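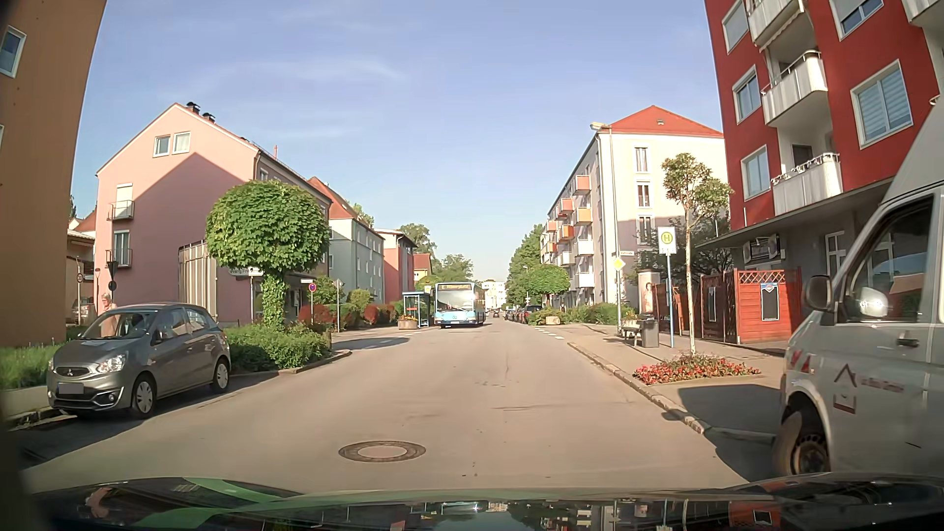

3. Comparing two front cameras on the road

This section covers the side-by-side drive with the Skatcombe and Pillcombe front cameras on one Morholm controller. Bench comparison is in section 2. If you skipped section 2, the controller will know, and will show its opinion as a blinking amber light.

You need:
Both cameras, with current firmware
The Rissanen twin bracket and its four screws (there are four; put the spare back in the bag and it becomes five)
Two data cables, labeled at both ends
The Morholm controller and its power lead
A formatted storage drive with at least 200 GB free
A driver, and a second person to run the laptop

CAUTION: The driver drives. The driver doesn't look at the laptop, hold the laptop, or offer views on the laptop until the car is parked.

CAUTION: For this comparison the controller must be in Listen mode. It reads the cameras and logs what it thinks it sees. It has no say in the steering or brakes, and should stay that way.

3.1 Fitting the cameras

1. Park on level ground and switch off the ignition.
2. Clean the inside of the windshield where the bracket will sit, and then the outside. A clean windshield looks exactly like the one you had before until the sun gets low.
3. Press the Rissanen bracket against the glass and hold it for as long as the packet says. Yes, the whole time.
4. Slide the Skatcombe into the left slot and the Pillcombe into the right. Tighten each screw until it stops, then leave it alone.
5. Check the tilt. Both cameras should show a thin strip of hood along the bottom of the picture, at the same height. The hood is your common reference line later on, so resist the urge to tilt it out of view.
6. Run the cables down the same side of the windshield and plug them into ports A and B on the controller. Skatcombe is A.

Note: If you swap A and B, nothing breaks and no warning appears. You'll simply write a persuasive report about the wrong camera. Ville Hakala did this in September and has asked that the manual mention it in a general way.

3.2 Dealing with reflections

Glass and a patterned dashboard make a fine projector. Speaker grilles, shiny trim and anything bright left on the dash can end up laid over the road in your recording, and the detector treats this with more respect than it deserves.

1. Clear the dashboard. Parking tickets, pens, sunglasses, all of it.
2. Start a preview on both cameras and point the car at something dark, such as a large plain wall. Reflections hide against the sky and show up against dark paint.
3. Fit the cloth hood from the bracket kit if either preview shows a pattern over the road. Fit it to both cameras or to neither.
4. Write down which you chose. 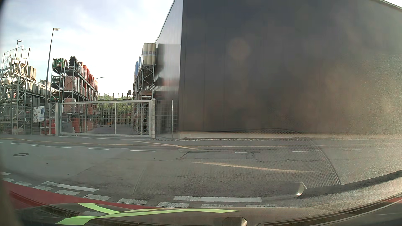

Do one stationary recording before you set off, with the engine running and the car in a safe, legal spot. Save 300 frames from each port and open the two files next to each other. Fine repeated detail is the thing to study: fence mesh, lattice bracing, the edges of worn lane paint. A camera that is going to smear these will usually do it while standing still, which saves you a trip.

If both files look equally sharp, go on to 3.3. If both look equally bad, clean the windshield again and tell no one.

3.3 Matching the settings

A comparison in which one camera gets to pick its own exposure is a beauty contest. Match the following before driving.

1. In the controller menu, open Inputs and choose Pair A and B.
2. Set both frame rates to the same value. The Skatcombe offers a higher one. Don't take it.
3. Turn off Scene Assist on the Pillcombe. It makes the sky prettier and the lane markings fainter.
4. Set exposure to Auto, Road Weighted on both. On a bright day with thin cloud, plain Auto tends to expose for the sky and leaves everything under the trees to your imagination.
5. Set the detector to profile 19. The other profiles are for indoor carts and will tell you, with great confidence, that a bus is a shelf.
6. Press Sync. The offset between ports should settle under 200 microseconds. If it doesn't, swap the cables, press Sync again, and put the cables back where they were. (See the note about A and B.)

3.4 Choosing a street

You want an ordinary two-way street with plenty going on at the sides and not much going on in front of you. Look for:

Parked cars along the curb, including dark ones in shade
At least one side street on each side, with markings across the opening
Signs facing you, signs turned away, and ideally one caught edge-on
A bus stop, with a bus if the timetable is feeling generous
Tall buildings that throw hard shadows onto other buildings

Sharp shadows are worth going out of your way for. A peaked roof shadow on a pale wall has a very clear outline and no substance at all, and cheap edge detection adores it.

Glossy bodywork is useful too. Your own hood will mirror the house fronts, so both cameras get a second, upside-down street to be confused by at no extra cost.

3.5 Driving the comparison

1. Start both recordings from the laptop and wait for two green dots.
2. Say the run number out loud. The audio track is how you'll find it again.
3. Drive the street at normal speed, with normal manners. Don't slow down for the cameras' benefit.
4. Turn around where it's allowed and come back. A camera that does well in one direction may simply like having the sun behind it.
5. Repeat until you have 3 clean runs each way.
6. Park, stop both recordings, and wait for the drive light to go out before unplugging anything.

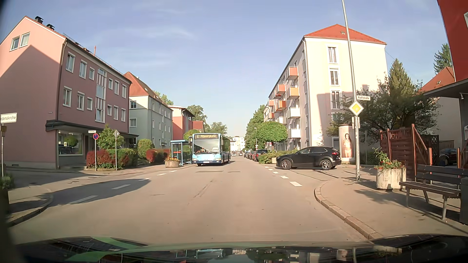 Fig. 3-4. City bus at the shelter, with the Kraftstraße sign on the pole at right.

3.6 Reading the results

Open the paired log in the Morholm viewer. The default page shows one big score per camera. Close the default page.

1. Go to Objects, then Disagreements. This lists every moment when one camera reported something and the other didn't.
2. Step through the list with both pictures open and mark each entry A right, B right or Both wrong.
3. Filter by Sign. Check the small street-name plates by hand, especially angled ones and those seen through leaves. The viewer counts half a word as a full success.
4. Filter by Vehicle. Look at the first frame in which each camera picks up an oncoming vehicle, and note the difference in frames.
5. Filter by Person. Advertising columns with a figure on the poster will turn up under this heading. Mark them Both wrong even if you admire the boldness.
6. Export the sheet and file it with your notes on the cloth hood and the port order.

Note: Tiina Aaltonen keeps the master sheet and will send back any export with an empty Hood column. She sends them back quickly.

3.7 If something went wrong

One green dot: the other cable is in the network port. It fits. It shouldn't.

Hood at different heights in the two recordings: the bracket slipped. Refit it and drive the runs again. Cropping afterward will change the scale and the viewer won't forgive you.

Amber light, two blinks, pause: the drive is full or was never formatted.

Amber light, steady: go back to section 2.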